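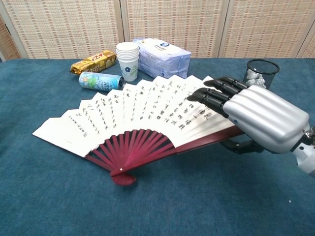
Open paper fan with black Chinese calligraphy, woven folding screen behind.

Buying art prints and reproductions: questions we get asked
Updated 2023-05-19

What does "giclée" mean on your listings?

It means inkjet. A good inkjet, with pigment inks and a decent paper, but inkjet. The word has been stretched so far that some sellers use it for anything that comes out of a machine with a power cord. We keep it in our titles since people search for it. Look at the ink and paper lines in the listing instead, and if a seller doesn't give them, ask. A vague answer tells you plenty.

Is a numbered print worth more?

Sometimes. A number in pencil is only as good as the person who promised to stop printing. Ask whether the edition covers every size and paper, or just the one you're looking at. We have seen "limited to 300" on a print that was also sold in two other sizes with their own runs of 300. Our Cestar series is limited to 77 across all sizes, and when those are gone we don't bring out a "second state."

Do your prints come with a certificate of authenticity?

The numbered ones do, signed by Rosário Lobo, who checks them before they ship. Open-edition prints don't. A certificate for an open edition authenticates that you bought a poster, and your receipt already does that.

Will it last 100 years without fading?

We don't know, and neither does anyone else who has been printing for less time than that. Those numbers come from accelerated light tests under set conditions, usually behind glass, in a room nobody lives in. Hang anything on paper across from a big south window and it will change. Keep it out of direct sun and you should be fine for a good long while.

Do I need UV glass?

If the wall gets a lot of daylight, it helps. It slows fading and doesn't stop it. For a hallway print that cost $55, I'd put the money toward a better mat.

Why does the color look different from my screen?

Your screen is lit from behind and paper isn't. Most screens are also set too bright. If you're matching a sofa, order the sample strip for $9 and look at it in the room, in the evening as well as at noon.

What is the difference between Lelberg and Gravel paper?

Lelberg is smooth and a little warm. It suits photographs and fine line work. Gravel is our name for the rough cotton stock. It looks great with ink and brush pieces and hides small dings, but it softens fine detail. Customers sometimes assume the rough one must be the "museum" one. Both are acid-free, and we don't use the word museum.

Can you tell me if the old print I inherited is valuable?

Not from a phone picture. Duarte Salgado will look at it if you bring it to the shop, and he'll tell you whether it's worth paying an appraiser. Usually it isn't. Be careful with anyone who offers to appraise a piece and buy it in the same conversation.

Do prints go up in value?

A few do. Most don't, ours included. Buy it to look at.

What if it arrives damaged?

Keep the tube and send photos of both ends of it to Sofia Brandão within 9 days. We replace open editions. For a numbered print we refund you, as we won't print a second copy of the same number. December orders take longer to sort out, whatever the carrier's tracking page claims.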